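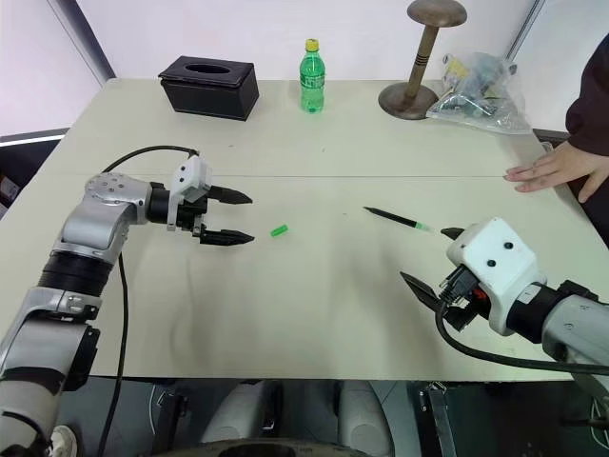
The white top of a table. Small green cap near the middle.

Lellard work table, white, two sections
Review by Bok-nam Na, 2019-04-03

I bought this table in September and I wanted to use it a long time before writing. Many reviews are written on the first day, when everything is still clean, and they did not help me very much when I was choosing.

I compared it with the Barkora, which is one single piece. The Barkora is nice, but it could not go up my stairs. The Lellard comes as two sections that you join together, so I could carry them up separately. I paid 336 dollars with delivery.

The assembly took me one evening. The instruction sheet has 13 steps and the drawings are clear until step nine, where you must join the two sections. My advice is to leave the screws a little loose, push the sections together, and tighten only after this. I did it in the wrong order the first time and had to start again from step eight.

You will always see the seam. It is a thin straight line across the table. It does not disturb me for sorting small parts, but if you write on a single sheet of paper, your pen will feel it. I keep a mat over that place when I do paperwork.

About the color: the shop calls it white, but I would say it is a pale off-white. Next to my wall, which is plain white, the difference is small. It is a good color for finding little things. A green cap is found at once, and a screw also. A clear washer, not so easy.

The surface gets marks. After these months I have faint scuffs and some smudges. The smudges mostly come away with a damp cloth and a drop of dish soap. The scuffs stay. From the chair I do not notice them much.

I give four stars of five. One star is missing for the scuffs and for step nine.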